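Virnia opens its equipment planning service to small kitchens and care homes

Released February, for immediate use

Hi, I'm Ornella Messina, and I run equipment planning at Virnia. I was asked to write this release myself, so please forgive the lack of a proper corporate opening. The news is simple enough. As of this month, any small kitchen, residential care home or supported-living provider can use our planning service before it spends money on a robotic arm. Until now we only did this work for larger buyers, and I've wanted to open it up for ages!

The service is called Zirniveck. We take the layout of your kitchen, build it on a computer, put a robotic arm in it and see what the arm can reach. Then we sit down with you and go through a budget, line by line, until everybody understands what they'd be paying for and when.

I came into this job from purchasing, so let me tell you how buying usually goes. A manager sees a demonstration, likes it, and asks for a quote. The quote covers the arm. Six weeks later someone asks where the power is coming from, who is going to move the prep table, and whether the fridge door can open all the way once the base is bolted down. By then the order is in and the budget is spent. I've signed off on a few of those orders myself, back in the day, and I still wince a little.

Our pilot ran with 12 sites, most of them care home kitchens plus a handful of shared apartments with on-site support. We looked at 58 separate storage spots across those kitchens – shelves, door bins, drawers, upper cabinets, the corner nobody likes. Refrigerators took up more of our time than anything else. They look easy on a floor plan, where a fridge is a plain rectangle. Open the door and you have a big panel sticking out into the room, shelves at different depths, bins on the inside of the door, and a drawer at the bottom with its own handle. An arm that does fine at a counter may have to fold itself into quite a bend to get to a cup on the top shelf.

That changes what you buy. Two of our pilot sites went in expecting to pay for a longer arm and came out planning to shift the mounting position, which cost them much less. Another one (a lovely team, very patient with my spreadsheets) decided to put off buying for a year and spend the money on new cabinet hardware and better lighting first. I was happy with that result. Our fee is the same whatever you decide, and we don't take a commission on equipment.

What you get

A kitchen model built from your measurements, with doors and drawers that open. You can send us a floor plan and a tape-measure list, or we can come and measure for a travel charge.

A reach report covering each storage spot you care about. Every spot is marked as reachable, reachable with a change, or out of range, and the changes are priced.

A three-year budget sheet. This has the arm, the mount, electrical work, training hours, service visits, spare parts and a line for downtime. Please don't delete the downtime line. People always try to.

A call with me or one of my colleagues to go over it, plus a second call once you have quotes in hand.

The modeling software comes from our partner Mutora, who have worked with us since the first trial. The budgeting side was put together with Bailly, a small firm that has been costing commercial kitchens for years and has strong feelings about electrical work. They were right about the electrical work, too. It was the line most often left out of the draft budgets people brought to us.

A word on what the service won't do. A computer model is good at showing reach, clearance and where an elbow might bump a shelf. It is less good at telling you how your staff will feel about sharing a kitchen with a machine, or how often someone will leave a tray in the way. We'll talk about those things on the call, and we'd encourage you to have the kitchen staff on it. The cooks ask the best questions by a mile. And if you go ahead and buy, the supplier still has to do a full safety assessment on site. Our report can go to them as a starting point, and it should be treated as one.

Timing and how to apply

We have room for 100 sites in this first round. Applications are open now, and we've had over 2 dozen inquiries already just from people in the pilot talking to their neighbors. Smaller sites will be scheduled first. If your budget year closes in the spring, say so on the form and we'll try to get your sheet to you in time for it.

To apply, use the Zirniveck form on the Virnia website. You'll need rough kitchen dimensions, the number of refrigerators and freezers, and a sentence or two about the tasks you have in mind. "Getting drinks out of the fridge" is a perfectly good answer – you don't need technical language, and please don't hire anybody to write it for you.

Press contact

Ornella Messina, Equipment Planning, Virnia. I'm happy to talk to trade and local press, and I can usually put reporters in touch with a pilot site if they give me a little notice. Mornings before 11 are best. A sample budget sheet and a blank measurement list are available on request, and both may be reprinted with credit to Virnia. 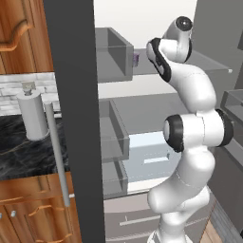 Image: Virnia / Zirniveck. Computer rendering of a robotic arm at an open storage unit beside a kitchen counter, with the end of the arm up near the top shelf. Free for editorial use with credit.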